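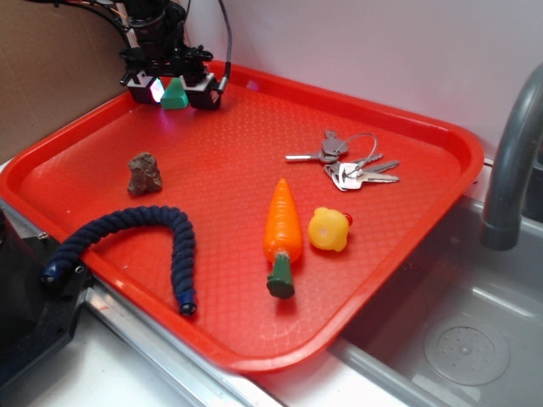 The tray by the sink, with the usual mix on it

tray_keeper
Posted in Kitchen and Counter
I need opinions on drop trays. We have had a red plastic serving tray on the counter next to the sink since June and it has become the place where everything small gets put. Keys, a rock, a toy carrot, a rope toy, a rubber toy, blocks. It works in the sense that I haven't lost my keys since we started. It doesn't work in the sense that part of it hangs over the basin and I don't have any more counter to give it.

Two questions. Do I move the tray or get a smaller one? And does anybody separate keys from toys, or does it all live together at your place?

denside_dan
Keys go on a hook. I wouldn't have anything I need at 7 in the morning in the same tray as a toy carrot. We had a bowl for years and I was always digging through it.

mopbucket18
Disagree on hooks. Hooks only work if everyone in the house uses them, and in my house one person did. A tray catches things even when people are lazy. I would keep the tray and get it away from the sink. One bump and the key ring is in the basin, and if you have a disposal that can be an expensive bump.

tray_keeper
No disposal, but point taken about the bump. The trouble is that the other side of the sink is where the dish rack goes. I measured the free counter there and got 259 mm, so the tray won't fit in either direction.

halfpintpantry
Stindus sells a narrow one that might fit. I have two of them. The bottom is smooth, though, so things slide when you pick it up. Is yours smooth or textured?

tray_keeper
Textured. It has a fine diamond pattern on the bottom and a raised rim. Things stay put pretty well. The bad part is cleaning it, since crumbs get down in the pattern. I go over it with an old toothbrush and dish soap when I remember. The blocks are what end up in it most. They belong in a bin in the other room and they come back to the kitchen every day.
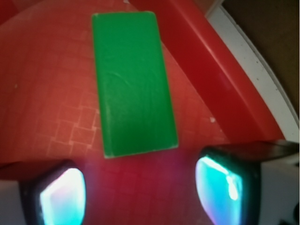

mopbucket18
Blocks are easy. Put a second, smaller container on the floor or a low shelf in the kitchen and let the kid stuff go in there. When it's full, carry it back to the bin. The tray is for adults.

denside_dan
Then it fills up with adult junk. Mine had 18 dead batteries in it when I finally quit.

halfpintpantry
Batteries in a drawer is not better, Dan.

denside_dan
Didn't say it was. I took them to the recycling place and bought hooks.

tray_keeper
I like the second container idea. I would still rather have the keys in the tray than on a hook – the wall by our door is plaster and I have already made one hole in it that I need to fix.

barik_kitchen
You can get adhesive hooks. I used the Barik ones on plaster, painted, and they have held a key ring for a year. Clean the wall with rubbing alcohol first and leave the hook empty overnight.

mopbucket18
Mine pulled the paint off when I took them down. Fine if you never plan to move them.

barik_kitchen
Did you pull straight out or down along the wall? Down is how they're supposed to come off.

mopbucket18
Straight out. OK, maybe that one is on me.

halfpintpantry
Back to the tray. If the rope toy is for a dog, I wouldn't keep it by the sink or with the keys. Ours goes in a basket by the back door and gets washed on hot with the towels.

tray_keeper
Fair. The rope toy and the rubber one can go in a basket. The rock stays, it was a present. So the plan is a basket by the door, a small bin for blocks, and the tray moves to the shelf over the radiator if it isn't too warm there for plastic.

denside_dan
I wouldn't put plastic over a radiator. Windowsill?

tray_keeper
Windowsill is 760 mm long but not very deep. I'll measure the depth tonight.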